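Setting Up a Two-Arm Cutlery Sorting Bench in a Shared Workshop

Filed under: Robotics, Tekach Makerspace build notes
Apr 13, 2019

Every robot arm video makes sorting a drawer of forks look like a weekend job. It took our group a good deal longer, and most of the time went into things the videos skip. If you have a pair of small arms and want them to put cutlery into a tray, these notes should save you some of the dead ends. They won't make it a weekend job.

I'm assuming your arms already move, your motors have their IDs set, and you can open and close each gripper from the keyboard. If you can't do that yet, stop and get there first. No amount of clever software fixes a joint that is wired backwards.

What you need

Two small arms with parallel grippers
A flat table you can bolt things to
Three panels for walls
One fixed camera and one small camera per wrist
A plastic utensil tray with long compartments
A pile of cutlery you don't care about
Power supply rated for both arms moving at once

On that last one: read the stall current for your motors and believe it. Our first supply was sized from the "typical" number on the seller's page. It browned out whenever both shoulders lifted together, and we spent two evenings blaming the code.

Step 1: Fix the base before anything else

Mount both arms to one rigid platform. We started with clamps, and every guide I read said clamps were fine. They're fine until the arm swings out to full reach, and then the base creeps a little and every saved position is wrong. Bolts. Use bolts.

Leave openings in the platform where the wires come up, and leave them big enough to get two fingers in. You will be back in there.

Step 2: Put up walls

I thought the walls were fussy and argued against them. I was wrong about that. With the workshop in the background, the fixed camera picked up people walking past, the laser cutter lid, coats on hooks. Plain pale panels on three sides took all of it out of the picture. Ours are painted with leftover wall paint from the hallway. Anything flat and dull will do. Skip the "robot vision" backdrops sold online, they're the same thing at a silly price.

Step 3: Route the wrist cables

Give each wrist cable a long, loose loop down the outside of the arm. Then run the arm by hand through its whole range, slowly, and watch the loop the entire time. If it goes tight anywhere, it will go tight there at full speed too. A brightly colored cable helps, you can see at a glance where it has wandered.

Step 4: Choose the cutlery

Here I disagree with most of what I've read. The usual advice is to start with matching pieces, same shape and color, and add variety later. We did that with a cheap catering set and got a system that was very good at that catering set. It fell apart on the first odd fork. Start mixed. Forks, spoons, a knife, chopsticks, different colors and finishes.

Shiny metal is the hard part. It picks up the lights and whatever is near it, and the color the camera gets depends on the angle. Don't write any rule that depends on a fork being "blue."

Step 5: Place the tray and do slow runs

Set the tray toward the far edge, where both grippers can get over it, and mark its corners with a pencil. Scatter the cutlery in the open part of the table. Then drive the arms yourself, one piece at a time, before you let any program near them.
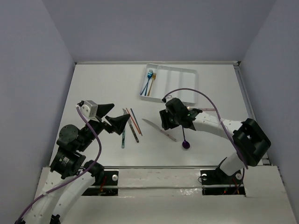
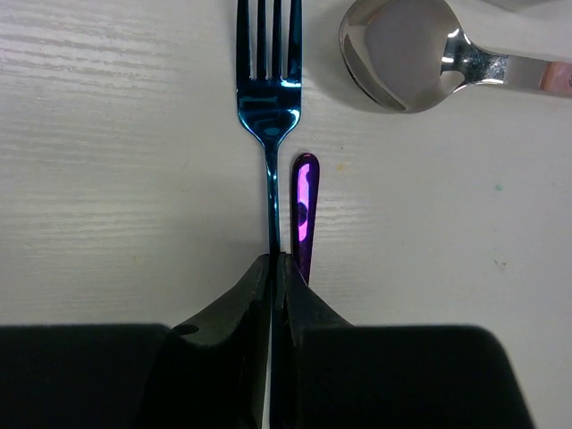 Top: the bench with the tray and both arms. Bottom: wrist camera, fingers down at a fork and a purple handle.

Look hard at the wrist view during these runs. When two handles lie close together, the fingers can come down on both, and the fixed camera may not show you that at all. Our rule is to stop and move the pieces apart first. There are people who say a good enough model learns to handle this by itself. Maybe theirs does. Ours didn't.

Step 6: Record, and throw things away

We use Maridia to log the joint positions alongside the camera feeds. It works, with some grumbling. The files are large and the export screen is slow, and if you rename a camera halfway through you'll regret it.

We recorded 1,193 picks before I was willing to train anything on them. Go through yours and delete the bad ones. Keep a few clean recoveries, where a piece slipped and was picked up again properly, but a pick where the operator was plainly guessing teaches nothing worth having.

Step 7: Test it like you don't trust it

Move the lamp. Turn the tray a little. Swap in cutlery it has never met. We did 68 test picks this way, and 36 ended with the right piece in the right compartment. On the neat layout we'd trained with, the number looked far better, and I could have posted that one instead – plenty of people do.

Common problems

Gripper closes on the table: your zero height has drifted. Check the base bolts, then redo the zero.

Chopsticks roll away: come in straight down and close slowly. A thin strip of rubber on each fingertip helps a bit.

Arms bump over the tray: let only one arm into the tray area at a time. Dull, but it works.

Wrist view looks soft at the bottom: the gripper is very close to the lens. Refocus for the table and ignore the blur on the fingers.

Is it worth building? As a way to get cutlery into a tray, no. Six people can take turns learning on it in an evening, though, and that's why it still has a bench. The next job is a lower shoulder speed limit and shorter screws on the left wrist mount, which should be done by July.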